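Tags: Political Communication, Campaign Merchandise, Voter Attitudes

Search this journal Advanced search

4. Who keeps the yard sign, and why 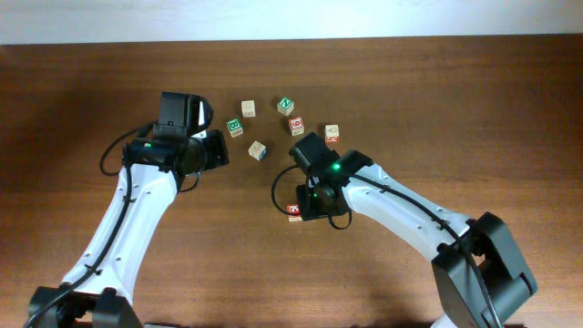
Figure 4. Wooden alphabet blocks on a tabletop.

We turn now to a question that came up again and again while we were reading through the mail survey, and one we hadn't planned to give a section of its own. Of the 2,579 households that answered in Nirell and Ledesma, 385 told us they still had a yard sign, button or bumper sticker from a candidate who was no longer in office. That struck us as a lot of old cardboard to be keeping in garages, and we went back to those households in April with a short second form. We were delighted that 322 of them wrote back, many at far greater length than the little box allowed.

Earlier work on the Peltance mayoral races treated a kept sign as a sign of lasting loyalty, and we started out expecting much the same thing. Our answers are more mixed. Plenty of people did say they missed the person whose name was on the sign, but a good share of those had voted against that same person at least once – and several were quite cheerful about it. What they seemed to miss was a time in their own lives, when the children were small or the whole street went to the polls together, and the name on the sign had come to stand for that time.

This matters for how we read sales of campaign souvenirs. When the town shops in Rurkent began selling shirts with a former mayor's slogan, the local paper took the brisk trade as proof that voters wanted the old administration back. We would be slower to say so. A shirt can be bought as a joke, as a present for an uncle, or as a gentle poke at whoever holds the office now, and our second form had room for all of these (see Table 2 for the wording we used). Buyers who picked the joking answer were spread across both parties, and we found no clear link between owning such an item and planning to vote in the next local race.

We should add that our form asked only about things people could hold in their hands. Pictures shared online are taken up in the next section.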